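Andri Strebel
23 Mar 2026

1/ A small thread on trays. I have been arranging the work table again this week, and I spent more time on one shallow tray than on everything else. Maybe this is useful for somebody who also has parts that never stay where they should.

2/ My old habit was to put parts directly on the black table top. Black is good for seeing white parts. It is bad for keeping them in one place, and every small push moves them a little.

3/ So now there is a white rectangular tray, shallow, with raised walls, in the center at the front. Behind it I keep the flat plate with the four square markers, two by two. Everything on one middle line, so I do not have to think about left and right.

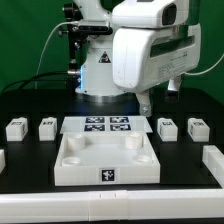

Khurram Pirzada: Andri, how high do you make the walls? Mine from Stevemard are so tall that I cannot take out a flat piece without turning the whole tray over.

4/ Good question, Khurram. I keep them at 20 mm. I tried 49 mm in December and had the same trouble as you. With a low wall the fingers can come in from the side, and this matters more to me than how much fits inside.

5/ About color: I asked at Florkon for gray and they had only white. I was a little disappointed, but now I would not change it. On a black table you see the border of a white tray immediately, also in the evening when I have only one lamp on.

6/ What I do not like with white on white: inside a white tray a white part is hard to see. You look for the shadow and not for the part. For very pale pieces I lay a sheet of dark paper on the bottom. It is not elegant.

7/ Now the surfaces. Many people sand everything until it is like glass. I sand only where a part has to slide. The outer edge can keep its small steps, I do not mind them. What I want is a clean lip on the inner side which follows the edge, because there my parts come to rest.

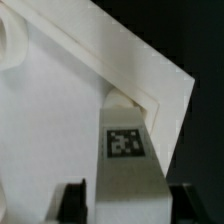
Workbench Notes, No. 166

8/ The corners took me the most tries. A sharp corner looks nice but collects dust, and a cloth does not reach inside. For the next tray I will make the inner bend softer and leave the outer one pointed as it is.

9/ For cleaning I use a dry brush first, then a cloth with a little soap. Please do not use strong cleaner on a matte surface. I did this one time on a Naqvi box and it got shiny spots that never went away.

10/ Somebody wanted to know if the tray must be fixed to the table. I use 8 small rubber dots under it. Tape is also fine, but the glue stays on a black top and you will see it every day after.

11/ Next I want to try the Ekham insert with dividers, for screws only. If you have used it, please write me if the dividers sit tight or if they move. The shop page says nothing about it.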